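Muvent divided metal bin, large gray - seven months in

Posted by Nele Kasten, 21 May 2021
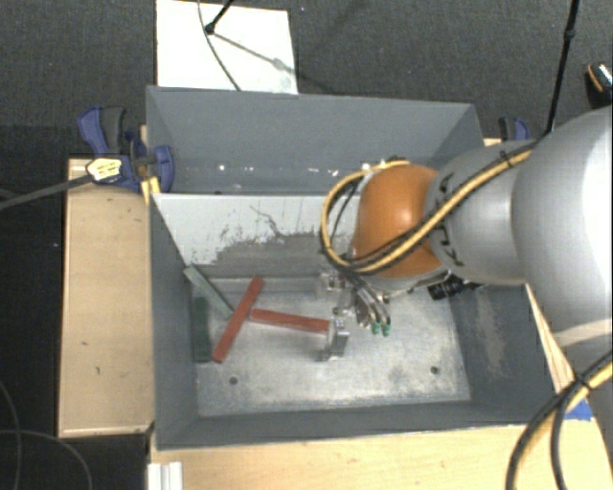 Front side with the long blocks in it, back side clear.

Bought this in October. Paid 68 plus shipping, which stung a bit. Quick review since two people asked me about it in the comments on the shelf post.

Short version - good bin, ugly finish, would buy again.

What I like. The divider. Runs the long way so you get two long compartments, and long stuff can lie down flat. My old Sunis tub was one big open space and everything slid into one heap every time I moved it. Here I put things in the front, leave the back free, sort from one to the other. Red and green blocks both go in the front for now because I'm lazy.

Also it's stiff. Doesn't flex when you lean on the rim. I dropped a box of hinges in there from waist height, no dent. Loud though. Really loud. My neighbor Adanech asked what on earth I was doing up there.

What I don't like. The finish on the divider. It's pale up top and lower down it has gone to a big dark ragged patch, with thin little scratches branching up out of it. Right inside wall has a long worn strip too. Bottom is scuffed all over. Does it matter for a bin, no. But if you want something that stays nice looking, get the Joder one, Myrto has had hers for ages and it's still decent. Smaller though, and no divider at all.

Two small round holes in the bottom of the front part. Fine for blocks, not fine for screws or beads. I lost 12 little brass screws before I caught on. Tape over them if you keep small stuff. The seller never answered my email about plugs.

Cleaning - damp rag, done. Corners take longer, crumbs and grit get in along the divider and stay there. A dry paintbrush gets most of it.

Weight. Heavy empty, heavier full, obviously. No handles worth the name. I keep mine down low and don't move it much. If you need to carry it up stairs get two smaller ones insted.

Shipping took 15 days, box was beat up, bin was ok.

Four out of five. One off for the finish. Would of been four and a half with plugs for the holes.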